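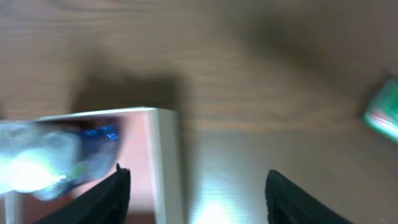 Wrist view, table station 2. White box, fingers open.

Pre-session and in-session check, item handling demos
Site: Drundwood, bench room
Project: Aneo pick set
Date: 15th July
Filled in by: session lead, Grusten

BEFORE POWER ON

E-stop in reach of operator chair. OK
E-stop pressed and released, arm drops out of run. OK
Cable strain relief at wrist. OK, retaped, old tape was lifting
Finger pads, cracks or loose edges. OK both
Mount screws on wrist camera. One a quarter turn loose, tightened. Recheck at lunch
Floor tape round the arm. Worn by the door, fine for today. Replace before August

TABLE AND LIGHT

Table wiped, no grit. OK
Glare on table top. COMMENT: bright patch near the fingers, washes out the wood. Turn the lamp down a notch, dont move it, the shadows need to match the last batch
Blur in wrist view. COMMENT: too much on fast moves. Operators slow down near the box please. Over 2 seconds of smear and the take gets flagged
Spare items off to the side, clear of arm path. OK

ITEMS 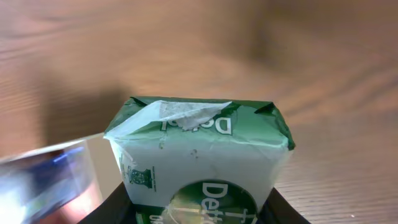 Wrapped Dettol soap between the fingers. Wrapper torn, flap up.

Packaging condition. FAIL on the soap, see above. Flap can catch on a pad. Swap for a fresh bar, keep the torn one for the damaged-pack set and label it as that. Do not mix
Clear or shiny items. COMMENT: smear worse than the paper ones, label by hand, auto labels not trusted yet
Grip force cap. Set to 6, OK. Skinner sheet still says the old value, somebody update it

RECORDING

Disk space. OK
Clocks matched, arm and camera. OK on second try
Takes logged 84, kept 77. Rest were blur or operator stopped early
Bad takes marked not deleted. OK. Keep doing this, the failed grasps are wanted for traning too
Start pose same each take. Mostly. Drifts after a long run, rehome more often

END OF SESSION

Arm parked, power off at wall
Items back in tray
Wrist screw rechecked. held
Open: fresh soap, floor tape, Skinner sheet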